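In Defense of Doing Nothing With the Letter Blocks

By Guilan Deng

Every adult who sits down near letter blocks will, inside a minute, try to spell something. I have watched tax attorneys do it. We can't leave an L alone.

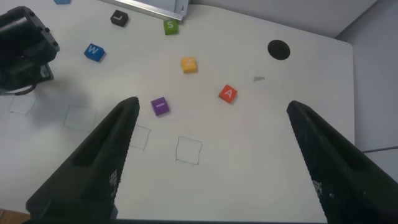
Photo: Chaimae Morsy

My own view, held for 20 years and popular with no one in my family, is that the blocks are better scattered. A word is finished the second you read it. A mess of letters on a white tabletop still has prospects.

Then there are the people who draw squares on the table, one per block. I understand the urge - I label my spice jars - but a square is a small nag. It sits there in marker, waiting to be filled.

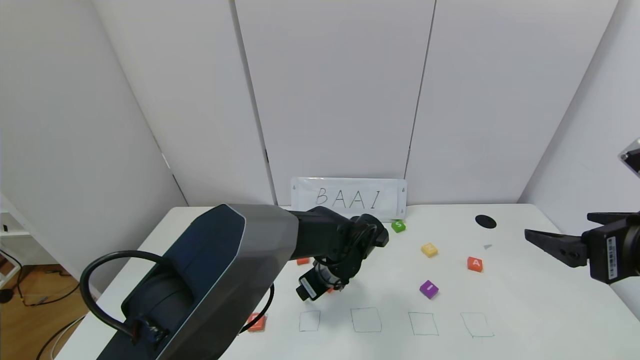 Colored cubes, a white table and a sign reading "BAAI."

And the letters you get are never the ones you want. You will have a W when the whole afternoon calls for an E. My aunt once played "WAIRLS" and defended it through dinner.

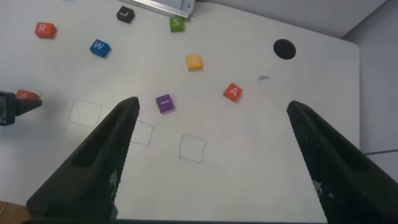 So leave them where they land. Put the lid on the box tomorrow. Or don't, and step on the R at night like the rest of us.

Comments

sadora370: WAIRLS is a word in my house now.

Tom P.: Some of us like the squares.

Recent
- Against the Matching Sock
- Why I Gave Up on Drawer Dividers
- The Puzzle With 4000 Pieces

Contact | © 2018 Wolari | Back to top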